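State Senate Panel Advances Bill Extending Bereavement Leave to Domestic Partners

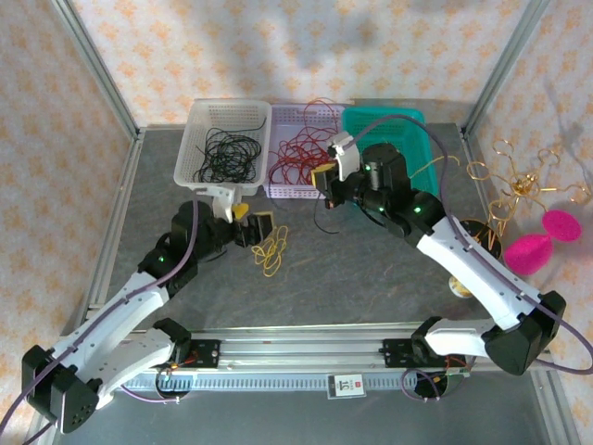
Ramesh Dwivedi told the Senate Labor and Civil Affairs Panel that he had waited most of his working life to hear such a bill read aloud, and he asked its members to send it to the full chamber without further delay. The panel did so shortly before 7 p.m., approving the measure after a public hearing that filled the main gallery and an overflow room on the floor below.

The bill would require the state, its agencies and any contractor doing business with them to grant paid bereavement leave to employees in registered domestic partnerships, including same-sex couples, on the same terms that now apply to married employees. It would also allow a surviving partner to make funeral arrangements and to receive personal effects held by a hospital or nursing home.

Current law limits both provisions to a spouse, parent, child or sibling. The definition of family used in the leave statute dates from 1945 and was last revised in 2000, when stepchildren and foster children were added. An attempt to include domestic partners in that revision was withdrawn before it reached a vote.

Senator Shanti Agarwal, the sponsor of the measure, said in her opening statement that the bill does not alter the state's definition of marriage and does not affect religious bodies in the conduct of their own services. Its purpose, she said, is to ensure that a public employee who loses a partner is not required to report for work on the following morning or to use vacation days to attend the burial.

"A number of agencies already grant this leave informally, and others refuse it," Senator Agarwal said. "Two people doing the same job in the same building can receive different answers. The Legislature should settle the matter."

Senator Nikau Ormsby, who opposed the bill, said he had no wish to add to the grief of any family but believed the measure would open the leave statute to a series of further changes. He said the registry of domestic partnerships, which is kept by the counties, is not maintained to a single standard, and that some county clerks do not remove a partnership from the rolls after it has ended. He offered an amendment that would have limited the bill to state agencies and left contractors free to set their own policies. The amendment failed.

A second amendment, offered by Senator Pushpa Thakur, was adopted by voice vote. It gives contractors 90 days from the effective date to bring their leave policies into line and directs the Department of Labor to publish a model policy that smaller firms may use without charge.

The panel heard from around 2000 people in writing and from a shorter list of speakers in person. Testimony was for the most part restrained, although the chair called for order twice while a speaker from the Plistow district was at the microphone. Several speakers addressed the moral standing of same-sex relationships in general terms. The chair reminded them that the panel would take testimony only on the text of the bill.

Pushpa Pandey described losing her partner of many years while employed in the records office of a state hospital. She said she was offered one unpaid day and was later told that her partner's watch and wedding band could be released only to a cousin, whom neither of them had met. The cousin signed the items over by mail. Ms. Pandey said that she held no complaint against the hospital staff, who had followed the rules as written – it was the rules she wished to see changed.

Two contractors submitted letters. Rerkitz, which provides food service to state office buildings, supported the bill and said that its own policy has covered domestic partners for several years. Drodska, a road maintenance firm, took no position on the bill as a whole but asked that seasonal workers be treated separately. The panel did not act on that request, and Senator Agarwal said she would be willing to discuss it before floor debate.

A fiscal note attached to the bill describes the expected cost to the state as minor and absorbable within existing agency budgets. Senator Ormsby questioned that finding and asked that the note be prepared again with the contractor provisions included. Staff agreed to supply a revised version.

The measure now goes to the full Senate, where it is expected to be placed on the calendar in April. A companion bill has been filed in the House and assigned to committee, but no hearing has been scheduled.

Written comments may be submitted to the panel clerk, Room 7, Gautam Building, until 5 p.m. on the day before floor debate begins.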